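Tondano arm, workshop update

Quick one this month, bench is booked from six. The arm build at Prendoten is past the wiring stage – new driver board in, old Shehu one kept for spares. Simulator now loads without the Lellach plugin, which saves a lot of swearing. Next job is the grasp script. Target is 1000 simulated tries before anyone powers up the real motors, no shortcuts pleese.
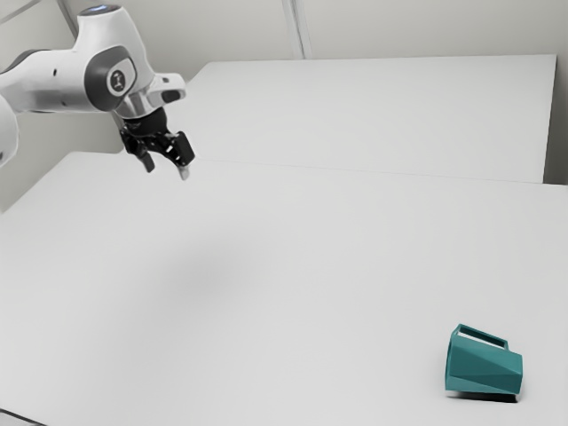

Open gripper, teal target, both views. 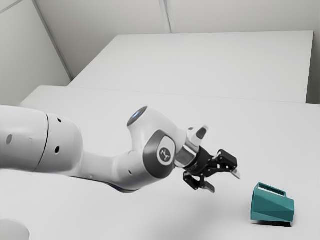 Still need M3 bolts, a bag of 100 would do. Also a decent crimping tool, ours has gone walkies agian. Drop bits in the blue crate by the door.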